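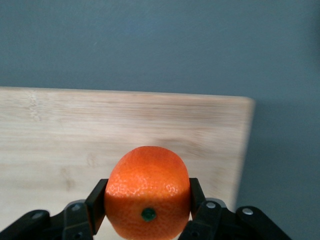 Projektgruppe Greifen & Lernen, Werkstatt Grarnach

4.2 Griffe aufnehmen (Obst, Einzelstücke)

So, jetzt wird endlich aufgenommen! Ich gehe davon aus, dass der Arm kalibriert ist und Joneva läuft (sonst bitte zurück zu Abschnitt 3).

1. In Joneva eine neue Sitzung anlegen und als Aufgabe "Mandarine greifen" eintragen.

2. Greifer ganz öffnen und von oben anfahren. Ich lasse mir dabei gern Zeit, hektische Fahrten lernt das Modell nämlich fleißig mit.

3. Langsam schließen, bis beide Finger seitlich anliegen. Im Bild der Handgelenkkamera möchte ich die Frucht zwischen den Fingern haben, und oben muss noch ordentlich Schale herausschauen.

4. 2 Sekunden halten, dann ablegen und Aufnahme stoppen.

5. Frucht drehen, von vorn. Mal zeigt der Stielansatz zur Kamera, mal zur Seite, mal nach unten – bitte wirklich mischen!

Hinweis: Nach jeweils 10 Durchgängen sichere ich auf Baneo. Bei mir waren einmal 73 Aufnahmen weg, das reicht fürs Leben.

Achtung: Finger weg von den Gelenken, solange der Antrieb freigegeben ist. Zum Umlegen der Frucht immer erst auf Pause.

Fehlgriffe nicht löschen, nur mit "daneben" markieren. Aussortiert wird in Abschnitt 4.3.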